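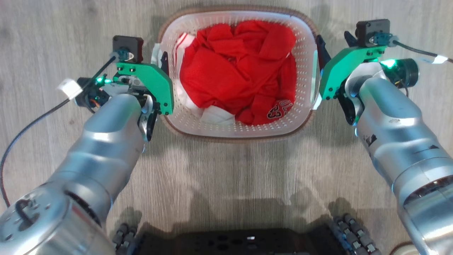 Household Textiles 2: Care and Handling
Handout for Session 2 — Sorting, Reading and Loading
Instructor: Melahat Uysal
Room 405, Pratside Adult Learning Center

Welcome back, everyone! Last week was fibers, this week is what we do with them once they've been worn, and I have been looking forward to it since February. Laundry is chemistry and physics and a bit of detective work, and you get to do it at home every single week. Please bring this handout to the practical, as the sorting sheet at the end gets filled in there.

1. Start at the basket

Most of us think washing starts at the machine. For this course it starts at the basket, where clothes may sit for days before anyone looks at them. A garment that goes in damp and balled up will wrinkle hard, and it can mildew in the folds.

Things to look for in a basket:

Holes in the sides. Air has to get to the cloth. Small round holes, slots, open weave, all of these are fine. A solid bin with a lid is the worst choice for gym clothes (sorry to anyone who just bought one).

A smooth inside. Run your hand around it. Rough edges pull threads, and mesh and knits suffer first.

A rim you can hold. You'll be carrying wet towels in it sooner or later, and wet cotton is much heavier than people expect.

Room to spare. If you have to push the clothes down, it's time to wash.

A plastic basket can be wiped out with warm soapy water and dried before it goes back into use. Do it once a month. Wicker and rope baskets are lovely but they hold moisture, so line them with a cotton bag and wash the bag.

2. Sorting: more than lights and darks

Everybody in the room last week said they sort by color, and color is a great place to begin. Red is the one to respect. Some red dyes are slow to give up their extra color, and a new red shirt can bleed for its first several washes. The classic accident is a red item with something white caught inside it — a sock, a handkerchief, the sleeve of a T-shirt. It all goes into the drum in one armful and comes out pink.

So the first habit I want you to build is the shake. Pick up each piece by the shoulders or waistband, open it out fully, and give it one good shake over the floor. You will find socks. You will find tissues, which are worse than socks. At the Ferolville evening class we once found a set of car keys and a spoon!

After color, sort by these:

Weight. Jeans and thin shirts in one load means the jeans do the rubbing and the shirts take the wear.

Lint. Towels and fleece give it off, dark knits and synthetics collect it. Keep them apart.

Soil. Muddy or greasy pieces get their own load or get treated first.

Finish. Anything with printing, beading or open mesh gets turned inside out, and often goes in a bag.

3. Case study: the sports jersey

I love teaching with jerseys. One garment has nearly every problem we cover: strong color, synthetic fabric, big printed numbers, contrasting trim, and plenty of sweat. They also mean a lot to people, so you pay attention.

Fabric. Most modern jerseys are polyester, often in a mesh knit. Polyester barely takes up water, so it dries fast and keeps its shape. It does love oil, though, and body oil is where the smell lives. That explains the shirt that smells fresh from the drawer and awful ten minutes into practice.

Numbers. These may be heat-pressed, screen printed, or sewn on as twill. Press a fingernail lightly against the edge. A stitched edge you'll feel at once. A heat-pressed number feels like a thin film sitting on top, and its enemies are heat, creasing and friction. Leave a jersey bunched up for a week and the folds can set right across the number. Over time the film cracks along those lines.

White on color. A white number on a strong ground is the same trouble as a white sock in a red load, except you can't take it out. Wash cold and keep things moving. Never leave it sitting wet in the drum after the cycle ends.

Method for a jersey:

Shake it out and check the hem, the collar and the underarms.
Treat grass or mud with a little liquid detergent, worked in with your fingers. Leave for ten minutes.
Turn it inside out and close any zippers or snaps.
Wash in cold water on a gentle cycle with other synthetics of the same color family.
Skip the fabric softener. It coats polyester and locks the smell in.
Take it out promptly and hang it on a wide hanger, out of direct sun.
Don't iron over the number, ever. If the body of the shirt needs it, use low heat from the inside and stay clear of the print.

For a shirt that has already gone sour, soak it first in cool water with one part white vinegar to four parts water for half an hour, rinse it well, and then wash as usual. Never combine vinegar with bleach. The fumes are dangerous, and that goes for every room in the house.

4. Colorfastness test

We'll do this one together and it is my favorite part of the term. You need a white cotton cloth, cool water and a drop of detergent. Wet a hidden spot, the inside of a side seam works well, and press the white cloth against it for a full minute. Look at the cloth in daylight if you can.

No color: wash with similar shades.
A faint tint: wash with its own color only.
A clear stain: wash alone, cold, and test again next time.

Write down what you see before you talk to your neighbor. The results vary more than you'd guess, and the disagreements are the fun of it.

5. Loading and spin speed

A front loader should be filled loosely, with a hand's width free at the top. Clothes need to fall to get clean. Stuffed tight, they just go around in a lump and the middle stays dirty.

For spin, 900 is plenty for everyday cotton and mixed loads on most home machines. Go lower for printed synthetics and anything in a mesh bag. Towels can take the fastest setting you've got.

6. For the practical

Bring one laundry basket's worth of mixed clothes from home, unwashed is fine and in fact preferred. Include something red, something white and something with a print. A jersey would be terrific. Bring a pen that writes on damp paper if you own one — I'm serious, they exist.

Sorting sheet (copy the headings and leave space under each)

Item
Color family
Fiber, from the label
Print or trim
Result of color test
Load it goes into
Found in the pockets

Reading before next time: chapter 2 of the course booklet, on care labels. Pay special attention to the bars under the washtub symbol. One bar and two bars mean different things and we will use both.

Questions can go in the folder by the door or come to me before class. I'm usually there early, getting the irons out.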